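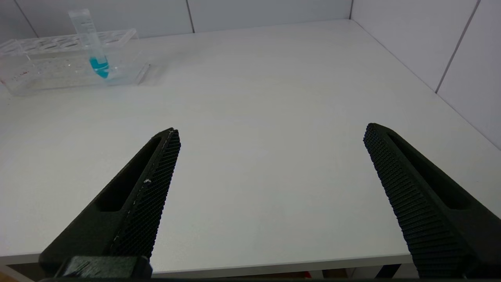 Figure 2. White table surface, Ustham.

Journal > Volume contents > Room color and reading of tinted liquids > Section 4

4. Effect of the background on color naming

4.1 Setting

The study was carried out in four teaching rooms, in Ustham, Gasora, Godoy and Semach. The rooms were already in use for evening classes in home dyeing, and we changed as little in them as we could. Ustham has white tables. The tables in Gasora and Godoy are varnished pine, and the ones in Semach are covered in dark green linoleum that has faded near the windows. We did not paint or cover any table for the main sessions, although loose sheets of white and gray card were used in the follow-up described in 4.3.

In all, 60 adults took part. They had signed up for the classes in the usual way and were asked on arrival whether they would join the study. Each came to two sessions in the same room, the first in daylight with the blinds up and the second after dark with the ceiling lights on. The complete set of answers was returned by 42 of them. The rest missed the evening session or left pages blank, and their sheets are used only where a single session is discussed.

4.2 Naming in the main sessions

People were shown tinted water and asked to write down the color in their own words. No list of color words was given out. We had tried a printed list in August and found that people stopped looking once they had picked a word, so it was dropped. Spelling was ignored in the coding, and terms such as "brick" or "rust" were kept as they were written.
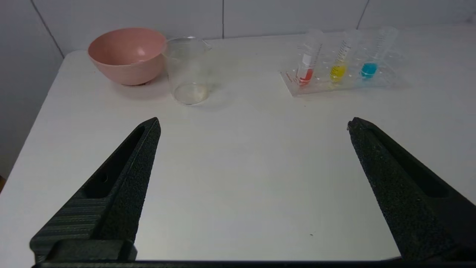
Strong colors were named in much the same way in all the rooms. Trouble began with weak dye baths, where the color of the table comes through the liquid and mixes with it. On the pine tables a weak yellow was often written down as "clear" or "water," and a weak blue was called green by people who had named it correctly elsewhere on the sheet. On the Semach linoleum the same blue was called gray. Ustham gave the steadiest answers, and full-strength tubes like the red, yellow and blue ones in the clear rack caused no disagreement there that we could find. A see-through rack on a white table, with white tile behind it, adds very little color of its own. We would still not call white neutral in every sense. Several people in Ustham wrote that the daylight session made their eyes tired, and one asked to turn her chair away from the window.

The evening sessions were less even. The ceiling lights in Godoy are warmer than those in the other rooms, and yellow answers there drifted toward orange. Red was hardly affected. Answers for blue became shorter and vaguer in every room – "dark," "dark blue," "ink" – and we suspect that part of this is tiredness at the end of a working day. The design does not allow us to separate that from the lighting.

4.3 Follow-up with card

A small follow-up was run in Gasora and Semach. The tinted water was placed first on the bare table and then on a sheet of card, and people were asked to name the color again without seeing their earlier answer. White card brought the weak yellow back to "yellow" or "pale yellow" in most cases. Gray card helped with blue but made yellow look dirty, and people said so on their sheets. The order was always table first, then card, so some of the gain may come from practice. Swapping the order for half the group would have been better.

4.4 Notes for class use

Teachers asked us what they should change. For rooms with wood or dark tables, a sheet of plain white card under the dye bath is enough for daytime work. It should be replaced once it is stained. For evening classes, the test strip should be checked again in daylight before a recipe is written down. We have no advice on table paint, as none was tested.

The coding rules for color words are given in the appendix, and the card follow-up is taken up again in Section 5 together with the results for dyed wool.

We use cookies to remember your reading settings. Accept | Decline

Contact the editors | Copyright the authors | Page updated 12/11/25 | Back to top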